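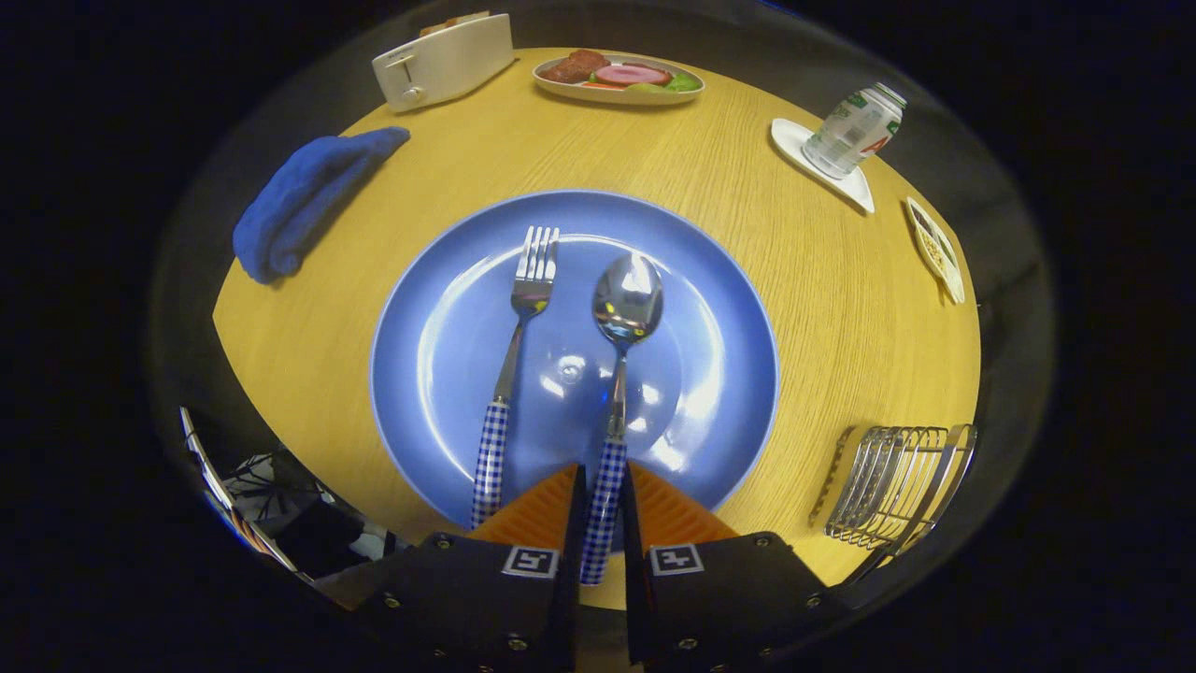 Home | Projects | Grants | Reports | Contact

Print this page | E-mail this page

Rukwood Shared Workshop: hand-held gripper, progress report for November
Prepared by Efraín Cáceres for the Ustia small grants office

Status. The gripper is in use on the table-setting task. Both fingers are fitted with the orange ribbed pads, and each carries its printed marker. Work this month was on flatware, which is the hardest item in the set: the handles are narrow and lie side by side on a glossy plate.

Results. We logged 1,282 recordings. Of these, 1,105 passed the marker check and 899 were kept after review. Most rejects came from glare on the blue plate — the lamp has been moved and a diffuser is on order.

Hardware. Tomás Cordeiro recut the left finger after a screw hole cracked. Pad wear is acceptable. The cable clamp still slips and will be replaced with a printed part.

Budget. Spending to date is $580, all on screws, filament and pad material. No change to the total is requested.

Next period. Finish the spoon and fork grasps, then start on the napkin. The wire rack stays on the table as an obstacle.

Related reports
Riltberg bench: motor mount rework
Barros arm: first wiring test
Rukwood: tool storage and power upgrade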